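The Cabinet Page: Panels, Lamps and Other Things That Hum

Mancuso Hall Open Door Gallery

Every July the plant room gets its one public outing, between 10 a.m. and whenever the coffee runs out. People come for the old pump and the big tanks. They leave having spent most of their time in front of the electrical cabinets, pretending to know what the lamps mean. I do it myself, and I've been keeping this page for years.

Brandton, the town, has two buildings with a plant room worth the walk. Ours is the one with parking.

A few notes before you scroll. The cabinets are gray. All of them. Somewhere there must have been a meeting where another color was suggested, and I'd love to have heard how it went. Everything with any personality has been bolted to the doors, and the people doing the bolting plainly enjoyed themselves. The older hands here call the whole row "the Juvis," after the Juvis contract that paid for it, and new hires spend their first week looking for a person by that name.

Favorites tend to split by age. Under 18, it's the red mushroom buttons, every time, and I stand in front of them with my arms folded until the tour moves along. Over 18, it's the meter. Grown adults will look at a dark little screen with great seriousness and nod.

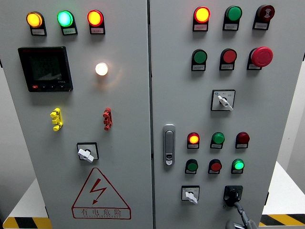
The labels get more questions than anything else. Each button and lamp has its own small plate, in letters sized for someone with better eyes than mine, and visitors lean in so close that I've had to put a strip of tape on the floor. The tape says STAND BACK. The plates remain unread. One gentleman offered to come back with a magnifying glass and I haven't decided how I feel about that.

The big red triangle with the lightning bolt, on the other hand, needs no glass and no translation. It is the best piece of writing in the building. I spent two evenings on the welcome sign in the lobby and people still walk in through the loading dock.

I'm fond of the amber lamp, for what it's worth. Red has drama and green has its admirers, but amber just sits there looking like a porch light. The warm white one is a close second. If we ever do a calendar (the Kostum print shop quoted us for 20 copies, which felt optimistic), amber gets the cover.

Rotary switches deserve a word too. A push button is over before you've had time to think. A rotary switch has a handle and makes you commit to a direction. My stove at home has four of them and I treat them with much less respect.

Visitor information

The plant room is down the ramp past the bike racks. Closed shoes, please. Bags go on the hooks by the door, and coffee stays on the table by the hooks. Strollers fit if you take the corner wide.

Touching: no. Pointing is fine.

Prints from this page can be ordered at the front desk, matte only. The glossy ones showed every fingerprint, and most of the fingerprints were on the buttons.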